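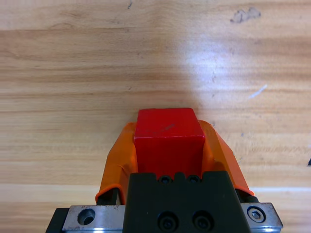
## October, workshop notes - Mulcahy Hall show, pump organ + PA

Started 8:40. Coffee first, then the organ.

Organ is the Aletti, serial 1628, the one the Ternness quartet wants on stage for the second half. Came in with the complaint "weak in the middle and it honks." Fair complaint. Played it for ten minutes before opening anything. What I got:

- low F speaks late, maybe half a beat behind the key
- middle C up to G okay but quiet
- A above that ciphers if you pump hard, stops when you ease off
- right swell does nothing
- left pedal squeaks, strap worn nearly through at the hinge
- smell of old mouse. No mouse.

Bellows test, all stops in: pumped up full, feet off, 11 seconds to flat. Olesia says anything under twenty and she wouldn't put it on a stage. Agree. Leak is on the exhauster side, you can feel it on the back of your hand down by the left corner. Old cloth has been patched before with what looks like raincoat fabric and hide glue. Patch holding fine, cloth next to it not.

Two options:

1. Patch again, get thru the three shows, recover properly in winter
2. Recover now, lose four days, miss the Thurs- no, miss the first rehearsal

Going with 1. Caoimhe not thrilled but she has the schedule in her hand and I don't. She'd like it written down that she asked for 2. Written down.

### Patch

Rubber cloth, thin stuff, cut oversize, corners rounded. Warm glue, brushed thin on both sides. Pressed with a sandbag. Left it two hours and didn't touch it (touched it once, at an hour. Fine.)

After: 26 seconds to flat. Good enough. Second patch inside the fold would get more but I'd have to pull the whole reservoir and I'm not doing that the week of a show.

### Reeds

Pulled low F. Dust packed in under the tongue, plus a crumb of something. Brushed root to tip, never sideways, back in. Speaks right away now.

A with the cipher - pallet not seating. Leather is hard and shiny. Roughed it up with a brass brush, bent the spring a hair. Cipher gone at normal pumping. Still there if you really stamp on it. Tell the player not to stamp on it.

Tuning. Whole thing sits flat of the piano, and the piano isn't moving. Checked against the tuner at middle A and two octaves either side. Top octave is the worst. Did NOT retune the organ, you can scratch on reeds all day and end up with thin reeds and no organ. The quartet tunes to whatever they hear first anyhow. The piano is only in the first half, organ only in the second, they never play together. Only problem is the last number, where Caoimhe has both of them pencilled in. Asked her to drop the piano there. She's thinking.
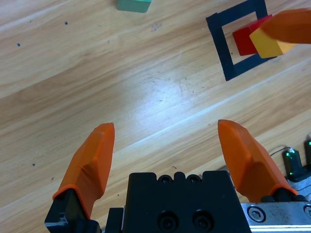 So until she decides, assume piano out, organ in, and leave the piano mics patched but muted. If she keeps it I'll need another look at the top octave and probably an aspirin.

### Stage sound

Went over to Mulcahy at 1:15 with Olesia. Empty hall, heat off. Clapped a lot. Long tail on it, longer than I remembered, and there's a nasty bump at 2000 Hz that bounces off the balcony front and comes back to the third row like someone talking over your shoulder. Gospel with four voices stacked tight is going to sit right in there.

Pulled that down on the mains, narrow, then wider, then less of it. Ended up with a shallow wide dip. Sounded dull to me from the desk, sounded right to Olesia in the seats. Seats win.

Monitors: quartet wants one wedge each. Last time we did that the stage got so loud that the house mix was mostly wedges. Trying two wedges, shared, angled in. Tenor will complain. Baritone can't hear himself in any configuration, on any stage, been like that for years.

Organ mics: one behind, low, away from the pedals. One above the back grille. With the old strap the rear mic picked up the squeak plain as day. New strap ordered, if it's not here I'll cut one from the webbing in the top drawer.

Flosis scene files - saved as MULC_GOSPEL_A. There's an older one named MULC_GOSPEL with no letter, don't load that, it has the dip set as a boost (my fault, last spring, sorry). Would delete it but the desk wants a password nobody in the shop has. Olesia has emailed Flosis support twice.

### Power

Organ has an electric blower that someone fitted years back, made for 230 volts. We are not using it. Plug is cut off and taped, keep it that way. If a player asks, it's foot pumped, that's the look they want anyway. The transformer on the shelf is the wrong size for it, don't get ideas.

### Loose ends

- strap for left pedal
- right swell: linkage wire has jumped off its hook, five minute job, haven't done it
- felt under the back feet, the hall stage is raked a little and it creeps forward when pumped. Saw it move maybe an inch in one song at the spring show. Wedges too? Try felt first
- bring the spare low F reed in the envelope, bring the ENVELOPE this time
- gaff tape, black, not the gray
- ask hall about heat. If they turn it on an hour before doors, the reeds will drift and so will the voices. Want it on from noon
- Caoimhe: yes/no on the piano in the last number
- running order, she sent two versions and they disagree about the intermission

Olesia timed the change between halves, in her head, walking it: piano lid down, piano rolled left, organ in from right, two mics live, quartet back on. She gets four minutes. I get six with the real organ, it weighs what it weighs and one castor sticks. Oiled castor. Still sticks. Swap it for the one off the dead harmonium if there's time.

4:50. Played the organ again cold after it sat. Low F good. A good. Bellows 25 seconds, lost one, within how well I can work a stopwatch with my feet up. Swell still dead because I still haven't hooked the wire.

Back at it tomorrow, swell wire first, then load out at two. Van keys are with Caoimhe.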